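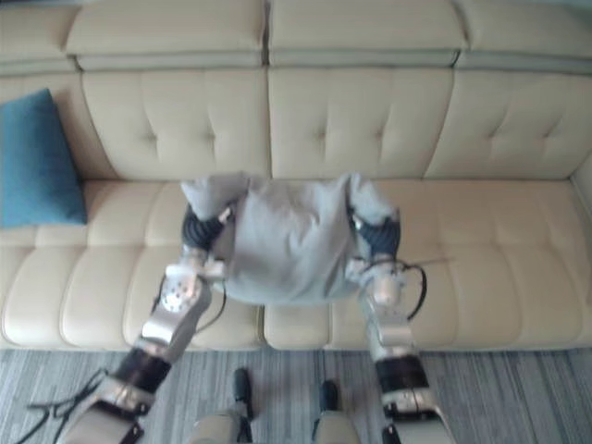
# Sistus: a little dataset of secondhand sofa listings

Hi! I'm the person who reads furniture ads for fun, and after a couple of years of saving them I figured I should put the text somewhere other people could use it. So this is Sistus. It's 3,465 ads for used sofas, loveseats and sectionals, typed by the people selling them, with all the odd spelling left in (please don't fix it, the spelling is half the fun).

## What you get

One plain CSV, one row per ad. The columns are:

- ad_text: the whole ad, minus phone numbers and street names
- material: leather, fabric, mixed, or unknown
- color_words: whatever the seller called the color, so "cream," "bone" and "eggshell" are all in there as written
- seats: what the seller claims, blank if they didn't say
- asking_price: whole dollars
- haggle: yes if the ad says OBO, "make offer" or anything like it
- reason: why they're selling, in their words

No photos in the download. The file is text and it's going to stay text, sorry!

## How I labeled it

By hand, mostly at the kitchen table, with coffee. Märta Sæther did a second pass on the material column and we disagreed a lot more than I expected, nearly always over ads that say "leather look" or "leather style." We ended up putting all of those under unknown. If you want them split out, search ad_text for "look" and you'll catch most of them.

The reason column was the most fun to do. "Doesn't fit up the stairs" comes up so often that I gave it its own tag, stairs, and then had to make one for doorways too.

## Things to watch out for

Prices are a mess. Some sellers type 1 or 1234 to get past the form, and I set those to blank if I noticed them. I surely missed a few.

Seats is the seller's opinion. One loveseat is listed as seating 8 (there's a matching set of dining chairs mentioned way down in the ad, and I still don't know what to do with that row).

Color words lean heavily toward beige, brown and gray. If you're training something to sort colors, you'll want more teal than I've got.

I pulled out names and contact details as best I could. If you find one I left in, open an issue with the row number and I'll take care of it the same day if I'm home.

## Getting started

Load the CSV with whatever you like, it's UTF-8 with commas. There's also a sample file with 50 rows if you just want to poke around first. Version 2 is the current one. The first version had duplicate rows from sellers who reposted every week, and you really don't want it.

Use it for anything you like, just link back here so people can find the newer copy.

Last updated Wed 13 February.

Related

- Stemis: lamp and side table ads, same columns
- Janjua: word list for upholstery and stitching terms
- Galov: script for cleaning up prices in classified ads

Comments

tuftedandtired: The stairs tag made my whole week. Any chance of one for "cat"?

rowcounter: Sample file opens fine for me, but the haggle column has both "yes" and "Yes" in it. Easy fix on my end, just letting you know.

dee_m: Used this for a class project on how people describe color. "Warm oatmeal" is my favorite so far. Thanks for sharing!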